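Talk notes: Keeping the Borngate glove cell in calibration
Speaker: Kári Hjaltested. Slot is 40 minutes including questions. Slides are numbered in the margin of the printed copy only.

Opening
Skip the company introduction; Troels Lauritsen covers Nemarska in the session before. Go straight to the fault log. Most of the stops at the cell since May trace back to the glove and its wiring. The arm itself has been reliable. Say that early, as half the room will be expecting a talk on gearboxes.

Layout of the cell
One operator, seated. The glove drives the gripper on the far side of the partition. Three items to name: the glove with its finger sensors, the marker plate on the back of the hand, and the cable run. The marker gives hand position and orientation, and the finger sensors give closure. The two streams are merged on the cell computer by the Bumum service. If either stream stalls for longer than 40 milliseconds, the gripper holds its last position and the operator sees a yellow status line.

Pause here. Ask who has used a marker plate and who uses inertial tracking only. Adjust the next part to suit.

Start-up check
Read this at working speed; people will want to write it down.
Inspect the marker plate for scratches and glare. Wipe with a dry cloth, no solvent.
Seat the glove fully before fastening the wrist. A loose fingertip reads as a half-closed finger.
Plug in the wrist cable with the power off.
Hand flat on the desk, hold, record zero.
Full fist, hold, record maximum.
Reach out over the desk at working height and watch the marker residual. Our limit is 2 millimeters. Above that, stop and recalibrate.

The reach matters more than the other poses. With the arm folded, the wrist cable has slack and everything looks fine. With the arm straight, the connector takes the load.

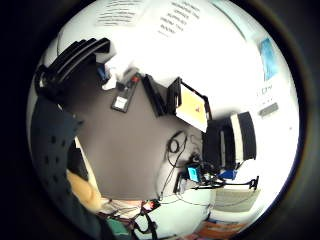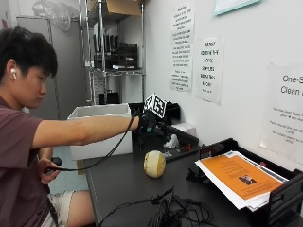 Cable faults
Failures come in two forms. A broken conductor is easy: the finger drops out and stays out. An intermittent one is what costs time. The value jumps to zero for a few samples and comes back, and the filter hides it until the gripper twitches with a part in it.

Test procedure: log raw values with the filter off and the hand still. Flex the cable a short length at a time, starting at the wrist. Mark the spot where the trace jumps. If it is within a hand's width of the connector, cut back and re-terminate. Anywhere else, replace the whole lead — splices have not lasted for us.

Replacement interval is some 1000 hours of wear. Troels thinks this is conservative. He may say so from the floor. Let him.

Marker plate
Two screws, hand tight. If the plate has been off, the hand-to-marker offset has to be measured again, even if it went back in the same holes. The Ásgeirsdóttir routine takes 34 poses. Spread them over the whole reach; poses bunched in the center give a good residual and a bad offset.

Check afterward by touching one fixed point from several directions. The reported fingertip position should stay put. If it moves with wrist rotation, the offset is wrong — do not try to correct it in the gripper settings.

Spares to keep at the cell
Two wrist leads, one marker plate already printed and flat, one set of fingertip sensors, spare screws. Label each lead with the date it went into service.

If time is short
Drop the spares list and the audience question. Keep the cable test and the offset check.

Likely questions
Why not wireless? We tried it. Delay varied too much for the merge step.
Left and right gloves? Separate calibration files, never mirrored.
Can the operator change mid-shift? Yes, with a new zero and maximum for each person. The marker offset is also checked at the fixed point before restarting.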